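Courses > Murneck Robotics Workshop > Unit 4 > Handout: Tool Pickup
44 shares | 2 comments

Unit 4 Handout: Picking Up Hand Tools

Welcome to my favorite unit! Up to now your arms have been moving foam blocks, which are very polite objects. They have flat sides, they all weigh the same, and they sit still. Starting this week we work with real tools, and you are going to learn more about grasping in one lab session than you did in the whole block unit.

The goal by the end of the unit: your team's program picks up each tool from the table, lifts it clear, holds it for a slow count, and puts it down again without dropping it. Speed does not matter yet. Please do not chase speed yet.

What makes tools hard

A block looks the same to the gripper from almost any side. A screwdriver doesn't. Grab it near the tip and the heavy handle swings down as soon as you lift. Grab it by the handle and you have a nice fat surface for the pads, but now the balance point depends on the screwdriver, and you have to find it. Do this by hand first! Lay the tool across one finger and slide it until it balances. Mark that spot in your notebook, measured from the end of the handle. That number goes straight into your grasp file.

A wrench is the opposite problem. The shaft is narrow and shiny and gives the pads very little to hold, and the head is where the weight lives. Most teams start by closing on the shaft because it looks easy, and then the head rotates toward the floor. Try closer to the head and see what changes.

The tape measure is round, and round things roll out of a grip if the fingers close off center. It also has a wrist strap, so plan for that. A strap can get under a finger on the way down, and then you are lifting the strap and dragging the tape measure behind it – funny the first time, less funny on the tenth.

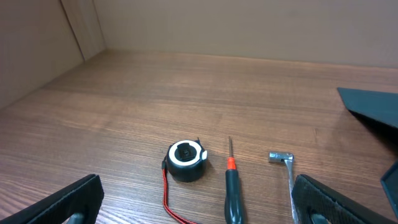

Once you have your balance points, open the Lestent panel and make one grasp entry per tool. Each entry needs an approach height, a closing width, and a wrist angle. For the wrist angle, think about where the fingers will land on either side of the tool. They should come down parallel to the handle, with clear table on both sides. If a neighboring tool is in the way, you have two choices: change the angle, or move the other tool first. Both are fine. Write down which one you picked and why.

Keep the approach height at 200 mm until your instructor has seen three clean lifts. After that you can bring it down.

Reading the wrist camera

The wrist camera moves with the hand, so the fingers stay in the same place in the picture and the table slides around under them. This confuses everybody for ten minutes and then it becomes the most useful view you have. Use the fingers as your ruler. If the tool is between them and lined up, you are close. If it drifts toward one finger as you come down, your wrist is tilted, so stop and fix that before touching anything in the code.

Watch for shine on metal parts too. The Sugiyama detector likes dark handles and bright colors and gets nervous about silver. Turn the tool a little and run it again before you decide your program is broken.

For your notebook

Record every attempt, including the bad ones. The bad ones are the good stuff! For each, write the tool, the grasp entry, what happened, and one thing you will change. One change at a time – if you change the width and the angle together you won't know which one helped.

Read the Panstead grasp chapter before the next lab. Bench 2 has the spare pads.

Log files from this unit go in folder 510.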